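Gorow Woven-Print Table Mat, long-term review
Posted 1/13/23

Bought in November from the Allasance outlet store, together with a bundle of Fonseca wooden chopsticks. The mat has been on the dining table outside the kitchen door ever since, so it gets used for meals, for sorting chopsticks after washing, and as a landing spot for whatever comes off the stove.

Construction

The pattern is zigzag bands in pink, light blue, green and white, with small floral shapes between. It is printed on one side only. The reverse is plain and slightly tacky, which keeps the mat from creeping on a smooth tabletop. My sample weighs 245 grams on a kitchen scale. The edges are heat-cut, with no hem. One corner had a loose thread on arrival, trimmed flush with scissors and not a problem after that.

In use

Grip is the best feature. A wooden chopstick laid on the mat stays put, where on bare wood it rolls until it meets a plate or the floor. The zigzag print is busy enough to hide soy sauce marks between washes, but it also makes thin, pale objects harder to spot. Grains of rice disappear on the white bands. Wipe the whole surface, including the parts that look clean.

The mat lies flat except after folding. A fold line takes two days to relax under a stack of plates. Roll it for storage - the printed side should face out. 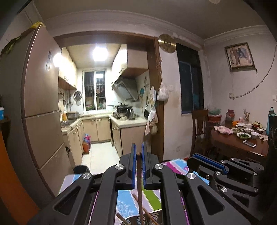
Cleaning

The label gives a wash limit of 95 degrees Fahrenheit. I have kept to that and the pink has held. A damp cloth handles most spills. Oil needs dish soap and a second pass, and turmeric left a faint mark on one light blue band that has not come out after six washes.

Do not put it in the dryer. The backing on an older Stosen mat I owned went brittle that way, and the material here feels similar.

Heat

It is not a trivet. A bowl of soup is fine. A pot straight from the burner needs a cork pad under it, and the packaging says so in small type.

Verdict

Good grip, decent color retention, poor resistance to turmeric. The unhemmed edge is the part I expect to fail first. At over 6 dollars it costs more than the Stosen did, and the backing is better. I would buy it again in a darker print.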